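12/12/18

Roswitha Lindemann has a routing table in one half of her workshop and a mitre station in the other, and she'll talk about either until the tea goes cold. We talked routers. She'd been using the Pokberg plunge model since March. 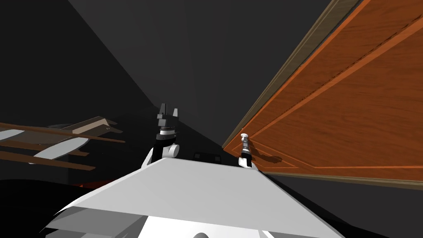
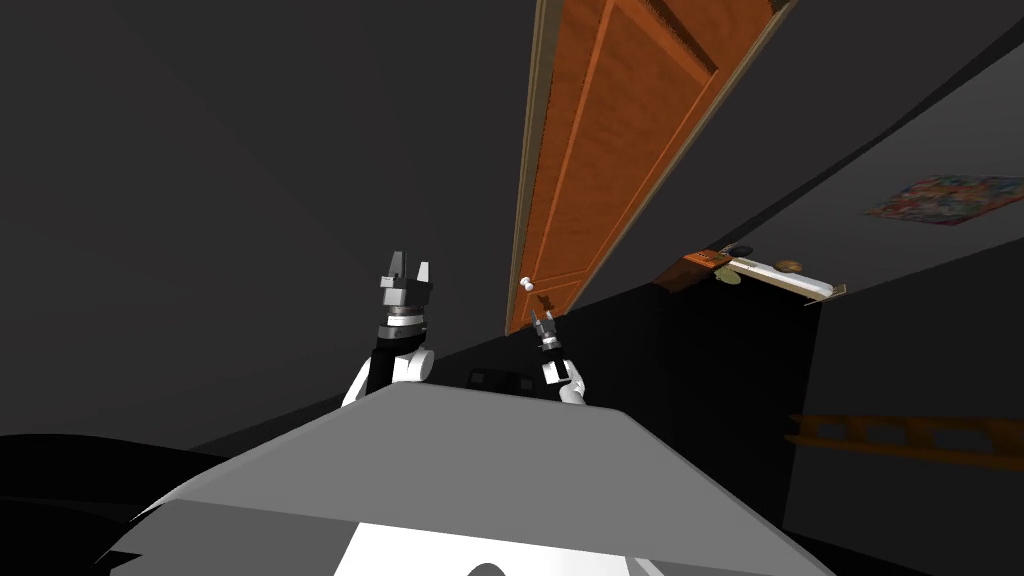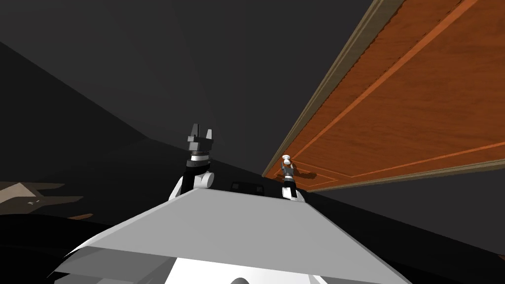 "Heavy," she says, first thing. "Heavier than my old Cuevas. But it stays put, and that's what I want from it."

The motor is rated at 1475 watts. Plenty, she reckons, for hardwood, if you take it in steps. "People want to do the whole depth in one go. Don't. Two passes, 4 if it's oak. You'll get a burnt edge otherwise and then you're sanding all afternoon."

Speed control is a dial on the side. Small, stiff, hard to read with dust on it. She's put a dab of paint on the mark she uses most. "Big cutters, I go right down. Little ones, up. The booklet is no help at all – somebody has translated it twice."

And the fence? A sigh. "The fence is rubbish." It drifts, apparently, unless both knobs are done up very tight. She swapped it for one from Pimham, second hand, and had to drill new holes in teh bar to make it fit. Works fine now.

Dust port next. Takes her Itutness hose with a bit of tape. Without the tape it drops off "every time, always mid cut".

I asked about cutters. She buys them singly, never in sets, and keeps them in a block of scrap beech with holes drilled in it. Straight ones get replaced most. Roundovers seem to last for ever.

Would she buy the router again? Long pause. "Yes. With a different fence. And I'd want a longer lead, the one on it barely reaches the floor."

She's got a stack of drawer fronts to finish before the week is out, so we left it their. More on the mitre station another time.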